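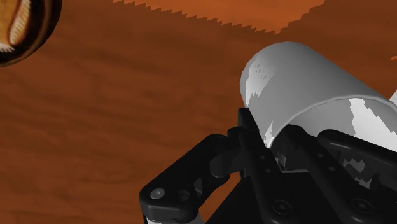
Kondwood Residents' Association
Minutes, 3 August 2023

Chair: Carola Schmieder

1. Minutes of the last meeting approved with one correction: the fence quote came from Wunderlich, not Burkeo.

2. Accounts. Balance is $947. The $280 for gravel has been paid.

3. Skirham Lane drainage. The ditch by the lower gate floods after heavy rain. Burkeo can clear it in December for $2,000. Members felt this was high. Carola to ask for a price on the lower section only. 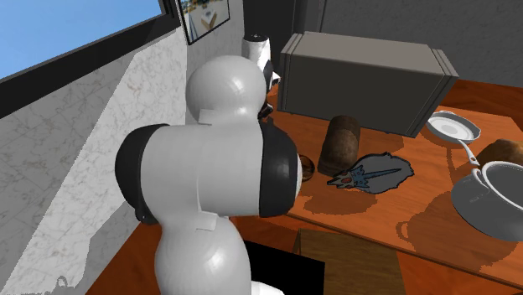 Robot arm in front of a wooden table.

4. Parking. Signs to stay as they are. Visitors should use the upper lot.

5. Dues. 5 households have not paid. Reminders to go out with the next newsletter.

6. Other business. The hedge at the bus stop needs cutting back.

Meeting closed at 8:40.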